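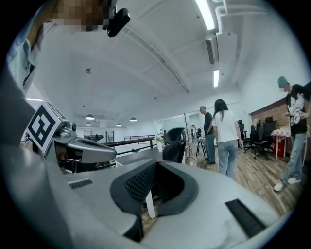
Who can apply to the Skallon sleep and shift work study?
Adults aged 18 or over who work at least two night shifts a week and have done so for six months or more. Agency staff are eligible. People taking prescribed sleeping tablets are not.

Wellia is recruiting participants in Ukamden for a study of meal times and sleep quality in night workers. The study needs 2,000 people. At the last update 1,631 had enrolled, and the remaining places will be filled in order of application. Recruitment closes at the end of September.

What taking part involves

1. An online questionnaire on working hours, meals and sleep. It takes 40 minutes and can be saved and resumed.

2. A sleep and meal diary, kept for 14 days in a row. Entries are made on paper or in the Mushi app. Times should be given to the nearest quarter of an hour.

3. One visit to the Ukamden office, where height, weight and blood pressure are recorded. Visits are offered between 7 am and 8 pm.
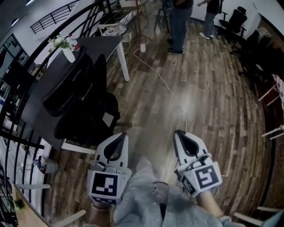
4. A follow-up questionnaire three months after the visit.

Payment

Participants receive a shopping voucher on return of the completed diary and a second after the follow-up questionnaire. Bus and train fares within Ukamden are refunded on production of a ticket.

How to apply

Complete the short form on the Skallon page of the Wellia website, quoting reference 1758. Applicants will be told within ten working days whether they have a place. Participants may withdraw at any stage without giving a reason.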